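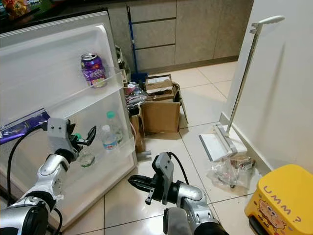 Setting up the Privgate fuel totalizer: first power-up

I put this unit in my own two-seater, so these steps come from my knees and elbows as much as from the factory sheet.

1. Master switch off. Pull the breaker too, please!

2. Plug the gray harness into the back of the display until it clicks (mine took a good shove).

3. Master on. Wait for the word RAROW to clear, then hold the left knob for 2 seconds to open the setup page.

4. Set usable fuel, in liters. Mine is 70. Use the number in your own flight manual, and don't go counting the stuff that sloshes below the pickup. 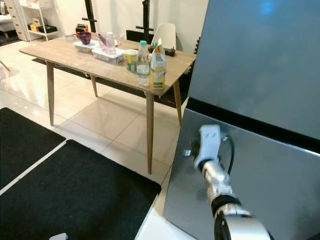

5. Scroll down to K-factor and enter the number stamped on your flow sensor. Mine read 1,050, and I typed it wrong twice with gloves on.

6. Set the low fuel alert. I like 10 liters, but I'm a nervous sort.

7. Press SAVE, then cycle the master and check that your numbers stuck.

Caution: the totalizer only knows what you tell it. Dip the tanks before every flight.

Note: after each fill-up, press the right knob once to reset to full.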